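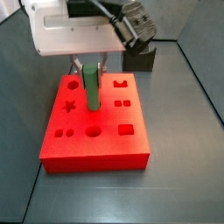
The new manager had promised Dovarthorpe the play-offs by March, and Aino Väisänen had written it down, as she wrote down everything managers promised.

"Gate?" she asked the man beside her in the press box.

"1,285, they say."

She looked at the away end, which was mostly seagulls. "They say."

Tuominen scored after 30 minutes, off his shin. The tannoy called it a volley. Flalitz equalised from a corner and the tannoy called that offside, until the referee pointed to the centre circle.

"We're still on course," the manager told her afterwards.

"For what?"

He asked if she had any other questions.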